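I have now read the Clorkoven guide to good practice for small arms three times, and I am less convinced by it each time. It runs to 21 rules. Wanting Cai sent it to me in July with the note "you'll hate this," and she knows me pretty well.

Let me be fair first. A few of the rules are fine. Rule 3 says the base gets fixed down before anything gets power. Good. Rule 4 says cables should have enough slack for the full reach of the arm and should not pass between two moving links. Also good, and I would have put it first. I have watched an arm pull its own connector out on a wide turn, and then everybody spends an afternoon blaming the software.

Then we get to the rules on fingers, and I start to lose patience.

Rule 9 says that printed fingers must be "inspected for wear before each session." Inspected how? By whom? What does wear look like on a part that came off the printer with ridges all over it? The guide doesn't say. There is a table with a column for the date and a column for initials, so what you will get is dates and initials. Dariusz Michalski ran a bench under a rule like this at Olszewski and he told me the sheet was always full and the fingers were always bad. I believe him. A check that can't be failed is paperwork.

If I were writing it, I would say: run your thumbnail up the inside edge of the finger. If it catches on anything that isn't on the spare, swap the finger. Look at the joint where the narrow tip meets the wide part, because in my experience that is where printed ones crack. If there's a pin or wire near the tip, see whether it still sits the way it does on the spare. Takes less than a minute and a new person can do it.

Rule 12 is the one about test objects. It wants "a standard object of known size and color." Fine, everyone uses a cube. But then it says results from different benches "may be compared directly" if the cube is the same. No they may not! The light is different, the table is different, the bin is in a different spot and has a different rim. I once moved a bin by the width of my hand and turned a good week into a bad one. If you want to compare two benches, write down where the bin goes and tape the corners. The guide gives the bin one sentence. It gives the title page of your report five.

And there's the success rule, which I think does real harm. A trial counts as a success if the object is "grasped and moved to the target." Does it count if the cube lands on the rim and tips in? Does it count if a person nudges it? Kotatent had the same hole in their old checklist and people drove straight through it. I asked Wanting how her group scores a rim landing and she said it depends who is holding the clipboard.

I'm told there will be a second version with more than 12 changes. I would settle for fewer rules. Cornix, whatever else you think of them, got theirs onto one side of a sheet of paper, and I have seen that sheet stuck to actual benches with actual coffee on it. I have never seen a 21-rule guide stuck to anything.

What I'd keep: base fixed, cables clear, fingers checked against a spare, bin position marked, and a definition of success that two people would score the same way. I am open to argument on the fourth one – Dariusz thinks tape makes people lazy about measuring, and he may be right. If you have a bench sheet that people really use, send it to me and I'll put it up with your name on it, or without. 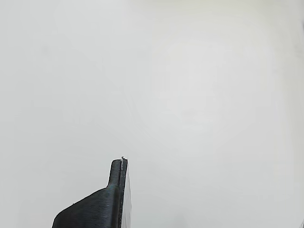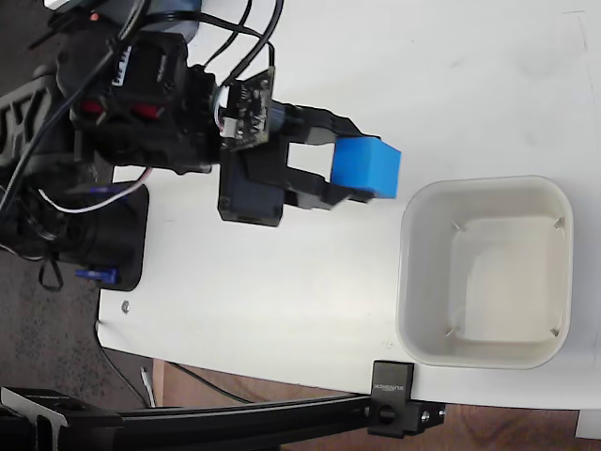
Rule 9 territory first, a dark finger with its ridges and the thin bright pin beside the tip. Then rule 12, blue cube in the gripper and the bin to the right of it.

Contact | Copyright 2026, all posts by the author | Back to top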